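The Worktop Problem

Kitchen counters are specified by surface and fail by seam. That was the finding of a repair survey kept by Tawfik, a countertop fabricator, which logged 2517 service calls on installed tops. Scratches and stains made up the smaller share. In 1467 of the calls, the complaint began at a joint, a sink cutout or the front edge.

The mechanics are simple enough. A slab is stiff in the middle and weak wherever material has been removed. A sink cutout leaves two narrow strips, front and back, that carry the same loads as the full depth of the top. Inside corners cut square concentrate stress, and a crack will usually start there. A radius at each corner spreads the load and costs a few minutes at the saw.

Front edges have a different problem. They take impact from pans, belt buckles and appliance doors, and a thin, sharp profile chips under blows that a rounded one will absorb. Dernora, which supplies edge tooling to small shops, lists 88 profiles in its catalog. Most shops cut four or five of them.

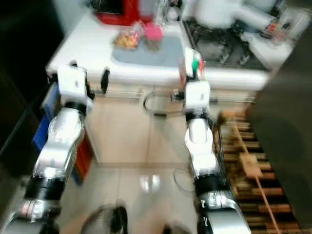
The front edge of a white kitchen countertop.

Color also matters to the repair trade, though mainly after the damage is done. A plain white top shows a filled chip from across the room if the resin is slightly off. Speckled patterns are more forgiving. Fitters at Plullero mix filler under the lighting in the customer's kitchen, then check it again in late afternoon, when warm light exposes a blue cast that was not visible at noon.

Heat is the other variable. Engineered stone contains resin, and the resin expands faster than the mineral around it. A slow cooker left over a seam for eight hours can do more harm than a brief spill of hot water. Ukolico now prints a seam map with every order – a single sheet showing each joint, its distance from the cooktop and the adhesive used.

The sheet is meant to stay in the house. Fitters report finding it taped inside the sink cabinet, where a leak will reach it first. The current version is laminated.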